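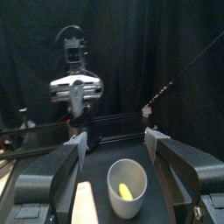
The release timing on the left arm is still the main problem for the August demo, so I went through the logs again before replying to Yakubu. We have 183 attempts recorded since the new firmware. Most of the failures are at the release step, when the fingers open before the wrist has stopped moving. Grip itself is less of a concern. The gray tape on both fingertips should stay as it is for now, and the small yellow piece in the white cup should remain the standard test item until the numbers settle. Changing either one would make the old logs useless for comparison.

On 24 March 2022, Yakubu Adebisi wrote:
> I would like to shorten the pause before release. It is 845 ms now
> and the run feels slow. Can we drop it to half and see? Also, does
> anyone object to swapping the tape for the rubber pads Thijs cut?
> Morenike says the pads fit without drilling.
>
> Yakubu

On the pause: please leave it at 845 ms on the main branch. If you want to try a shorter one, make a branch and log at least 5 full runs with the same start pose. The Bivar controller reports "stopped" one cycle early - Nneka found this while checking the encoder output - so a shorter pause will look fine in the log and still drop the part outside the cup.

On the pads: no objection in principle, but after the timing work. They are thicker than the tape, so the closed position has to be measured again and the value in grip.cfg changed. Thijs, please post the thickness to the list.

Two smaller items. The log file stops at 2,000 lines and then overwrites itself, so copy it off before starting a long session. And whoever last edited the home pose for the second arm, please commit it. The copy in the Obi folder does not match the one on the bench machine.

Chinyere Ugwu
Cistmont Robotics Club, manipulation group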